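## 4. Evaluation of the Lalel starter kit

The Lalel kit from Zarnby was assessed as a low-cost option for the Drurdale teaching lab. It contains a two-finger gripper, a wrist camera and a controller license. The list price is 687 dollars, against 901 for the Jurčo set reviewed in Section 3.

Setup followed the vendor manual. Camera calibration failed with the default settings and passed after exposure was fixed by hand. The rated payload is 500 g – enough for every item on our list. Logging stops at 600 entries per session unless the buffer is cleared, and the manual omits this limit.
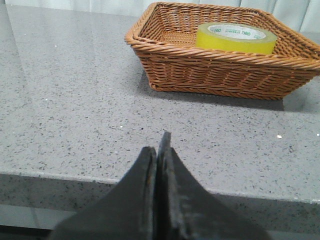 *Figure 6. Wrist camera view, gripper closed, tape roll in the wicker basket.*

Glossy countertops gave weak reflections in the camera image. Their effect on detection was not measured.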